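Kit de séparateurs Postusano pour tiroir de frigo : ça vaut vraiment le coup ?

Posté par mirabelle_54 en février 2018

Bonjour à tous,

Mon bac à légumes est un foutoir permanent et je suis tombée sur le kit de séparateurs transparents Postusano, celui avec les rails qu'on clipse sur une plaque. La fiche produit promet « jusqu'à deux fois plus de place » et des aliments qui se gardent plus longtemps. Je veux bien qu'on m'explique comment un bout de plastique ajoute de la place dans un tiroir qui fait toujours la même taille. Quant à la conservation, j'ai cherché une explication sur leur site et je n'ai trouvé que le mot « optimisée ».

Il y a 1045 avis en ligne, presque tous à cinq étoiles et presque tous rédigés pareil, ce qui ne me rassure pas. Mon tiroir fait 60 cm de large et j'ai un vieux Fullham dont les bacs ne sont pas tout à fait rectangulaires. Quelqu'un l'a gardé plus d'un mois ? Je précise que les avis du genre « reçu ce matin, parfait » ne m'aident pas beaucoup.

Réponse de grosbec

Moi j'ai pris les Kekana, moins chers, rien à redire. Après je mets surtout des yaourts donc bon.

Réponse de Tante_Rhubarbe

J'en ai eu un, je l'ai rendu, puis on m'en a offert un autre à Noël, donc je commence à connaître. La place en plus, n'y comptez pas. Les rails en prennent, même fins, et dès que vous avez un chou ou une botte de poireaux il faut tout démonter. Pour les petites choses plates qu'on veut garder debout, d'accord, ça se défend.
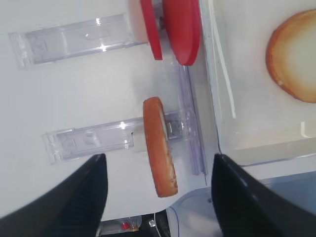 Faut-il retirer les rails pour nettoyer le bac ?
Tout dépend de ce qui a coulé : pour un peu de terre, un coup d'éponge entre les rails suffit, mais pour du jus de fraise il faut tout déclipser et laver à l'eau tiède, sinon ça colle dans les angles.

Sur la conservation, je suis aussi sceptique que vous. Mes carottes ramollissent à la même vitesse qu'avant. La seule différence que je vois, c'est que je retrouve la demi-courgette avant qu'elle ne devienne un problème – et pour ça, une boîte à chaussures ferait pareil. Mesurez surtout le fond du tiroir et pas le haut. Sur les vieux modèles les parois se resserrent, et chez moi il manquait environ 3 cm pour que la plaque pose à plat.

Réponse de palourde

Pas d'accord avec le message du dessus, enfin pas complètement. Je l'ai depuis mars dernier et les clips tiennent toujours, alors que sur les Porkex que j'avais avant ils avaient cassé très vite. Par contre le prix est exagéré et le « sans odeur » de l'emballage, il a fallu plusieurs lavages pour y croire. Si votre tiroir n'est pas droit, je ne tenterais pas, ou alors gardez le ticket et ne jetez pas le carton : ils m'ont refusé un premier retour parce qu'il était déchiré.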